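Part 3: Waxing and reproofing your canvas

I've split the guide up so you can skip straight to the bit you need. If your canvas is brand new and still has that stiff shop feel, go back to Part 2 and do the first wash, otherwise the wax will sit on top of the factory sizing and flake off in a month. Ask me how I know! Everybody else, carry on.

What you need

A 400 g tin of Fondari canvas wax (the neutral one, unless you want your gear to go darker)
A hair dryer with a proper hot setting
An old paintbrush, bristles trimmed short
A couple of cotton rags you never want back
Masking tape
Newspaper or a drop sheet
Somewhere to hang things for a day or two

I used to buy the Jemik bars and they're fine, but you're rubbing for ages and my wrists aren't what they were. The tin is easier. If you already have a bar at home, use it up and skip step 3.

Setting up

1. Pick a warm day or a warm room. I did my first swag cover in the garage in the middle of winter and the wax went on like cold butter. Move inside if you have to, just crack a window.

2. Brush the canvas down dry. Get right into the seams and corners, where the sand lives. Any grit you leave behind gets waxed in for good.

3. Stand the open tin in a bowl of hot water from the kettle and leave it until the wax goes soft and a bit translucent at the edges. Top up the hot water if it's being slow.

CAUTION: Never warm the tin on the stove, on the barbie or in the microwave. It's a metal tin full of stuff that burns. Hot water only, please.

4. Test a patch. Choose somewhere that won't show, like the underside of a flap, and wait until it cools before you judge the colour. Neutral wax still takes pale canvas down a shade or so.

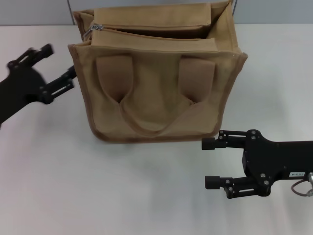 Masking up is the step I rushed for years, and I've got a tool roll with gummed-up press studs to prove it. Tape over anything you don't want waxed – leather, webbing, labels, studs – and run your thumbnail along the tape edge so nothing creeps under. On a light khaki bag with darker brown piping, like this one, I tape the piping down both sides and along the bottom, then do the fabric right up to it. Zips need the most care. Close them all the way before you tape, as a zip left partly open lets the top flap fold in on itself and you end up with wax in the creases and bare canvas everywhere else.

Putting the wax on

5. Load the brush lightly and work it into the weave in small circles. You want a thin coat. If you can see white streaks, you've got too much on, so wipe it back with a rag.

6. Do one panel at a time, seams first, then the flat areas. I stuff bags with newspaper so the sides stay up while I work.

7. Turn the hair dryer to hot and move it slowly over the panel until the wax melts in and the surface goes from chalky to even. Keep it moving. Follow along behind with a clean rag and pick up the extra.

8. Peel the tape while the canvas is still a touch warm. It comes away much more cleanly.

NOTE: My dryer is an old Baysal and it cuts out if I run it flat out for too long. If yours does the same, let it have a rest between panels and go make a cuppa.

Curing

9. Hang everything somewhere airy and out of direct sun. I leave bags open at this stage so the inside can breathe, and I keep them well away from the good couch.

10. Give it a full 30 hours before you fold it or load it up. Longer if the weather's been muggy.

11. Flick some water on. It should bead and roll off. If you get a dark spot soaking in, warm that patch and give it another thin coat.

CAUTION: Waxy rags can heat up by themselves if you scrunch them into a ball. Spread them flat outside until they've gone stiff, then bin them.

How often?

I do mine every March, before the wet weather sets in. Things that live in the ute get a second go later in the year. The big Laltesach tarp takes a 900 g tin to itself and most of an afternoon, so leave that for a separate day.

Don't machine wash waxed canvas, ever. Cold water, a soft brush, and hang it up to dry. Patching holes is in Part 4.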